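Section 6. Running a table demonstration on an open day

This section covers setting up the Grirdale table unit for visitors. It assumes that the arms have already been mounted and calibrated as in Sections 3 and 4. If the unit has been moved since it was last calibrated, go back to Section 4 before you carry on.

6.1 Before the visitors arrive

1. Place the table against a plain wall, at least 40 cm from any door frame or radiator.

2. Wipe the table top with a damp cloth and dry it. Do not use polish. A shiny surface gives reflections that the overhead camera may read as objects.

3. Switch on at the wall, then at the Bustamante controller. Start-up takes nearly 3 minutes. The status light stays amber during this time and the arms must not be touched.

4. When the light turns green, choose DEMO from the main menu, then TABLE. Check that the speed shown is 2. Visitors find this slow, but higher speeds are locked in DEMO mode and should stay locked.

5. Put out the barrier. The Clallberg folding barrier supplied with the unit has feet that turn outwards – make sure they are fully turned or it will tip when someone leans on it.

Note: At the Kisilport open day in September the barrier was set too close to the table and had to be moved twice during the morning. Measure it with the tape in the accessory box.

6.2 Choosing and placing the objects

1. Use everyday things that people will know from home. Fruit, cups, plastic bottles and small packets all work well.

2. Avoid anything heavy, sharp or made of glass. Open liquids are not allowed on the table at any time.

3. Set the baskets at the back, side by side, with a gap between them. Baskets with high sides should go where the arm can reach down into them from above.

4. Leave the front of the table for loose objects. These can be upright or on their sides.

5. Press SCAN. If the screen shows an object outlined in red, move it slightly and press SCAN again.

Caution: Soft fruit bruises. Keep spares in the prep area and change any piece that is split or leaking. Juice in the finger joints must be cleaned out the same day (see Section 9).

6.3 Running the demonstration

1. Ask visitors to stand behind the barrier. One member of staff stays at the stop button for the whole session and does nothing else.

2. Say out loud that the arm is about to move, then press START.

3. Let the arm finish its move before you answer questions. People tend to point, and hands come over the barrier when they do.

4. To change the layout, press PAUSE and wait for the double tone. Reach in only after the tone.

Two moments from a table session, at the cup and at the fruit basket:

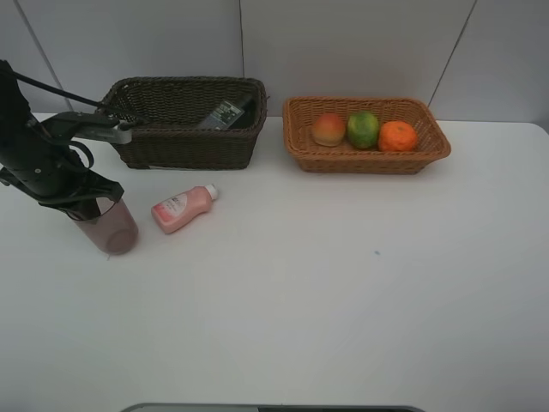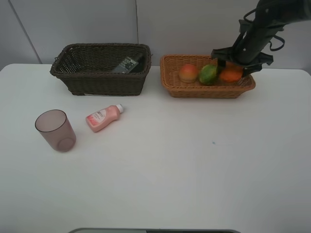 5. After each run, put the objects back by hand and press SCAN before the next START. Skipping the scan is the most common cause of a missed grip.

6. If an object is dropped on the floor, leave it until the run has been paused.

Note: A session of 14 minutes suits most groups, with time at the end for questions. School parties may want longer, in which case let the arms rest on PAUSE between runs.

6.4 Closing down

1. Press PARK and wait until the arms are folded back.

2. Clear the table and throw away any fruit that has been handled.

3. Switch off at the controller first, then at the wall.

4. Fill in the session sheet, including any stops and the reason for them.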